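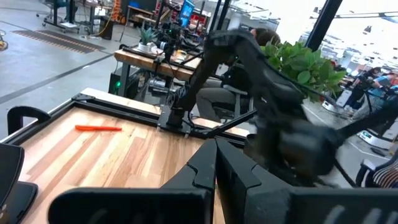
Butcher block for a workshop bench: oil, hardwax, or leave it alone?

Posted in Benches & Work Surfaces

lensa_g
We're finally sorting out the benches in our shared shop and I am so happy with how the thick tops look on black metal legs! The near table has planks in two tones and the grain really shows. Now I have to pick a finish before somebody sets a coffee on it. The bench in back has a monitor and a little succulent in a white pot on it, so water is going to happen. What do you all use?

Fredy E.
Love the mixed planks. I've put Riltutden oil on three tops and I'm a fan. Wipe on, wait, wipe off, sand lightly with 315 grit, do it again. Five coats and it glows.

octavio_c
315? Mine always says 320 on the back.

Fredy E.
Mine is some odd pack from the market, it says 315. Works great, don't ask me.

salazar_bench
I'm going to disagree on the oil. Pretty for a month, then every pen mark and solder drip lives in it forever. Hardwax, two thin coats, and you're done until next February. I see an orange marker lying right on the wood there, Lensa – ask me how I know where that goes.

lensa_g
Ha, yes, the orange marker is my layout marker and I will defend it. But point taken. Does hardwax take clamps okay? We clamp things to the far edge all the time.

salazar_bench
Mine does fine with a scrap of leather under the jaw. Bare metal will leave a dent in any finish, and in the wood too.

Fredy E.
A dent in an oiled top comes out with a damp cloth and an iron, and then you just oil that spot. Try that with wax! You'd be scraping first.

apinya.k
Can I put in a word for the plants? That big leafy one with the glossy leaves makes the whole place look alive. I keep a pothos named Inga next to my drill press and she's thriving. Put a cork saucer under the small pot whatever finish you choose, because a white ring under a planter is very hard to get out.

octavio_c
Seconding the saucer. Also I like that the computer tower is down under the bench, but I'd get it up on a couple of blocks. I raised mine and the filter stays clean so much longer.

lensa_g
Blocks, good one. I've got offcuts. So it's one vote oil, one vote wax, and two votes for saucers and blocks :)

apinya.k
Put me down for oil too, it smells nicer.

salazar_bench
Smell is not a finish property, Apinya. Test both on the underside, Lensa, and leave a wet mug on each overnight.

lensa_g
Doing that Thursday. I'll post how the rings look.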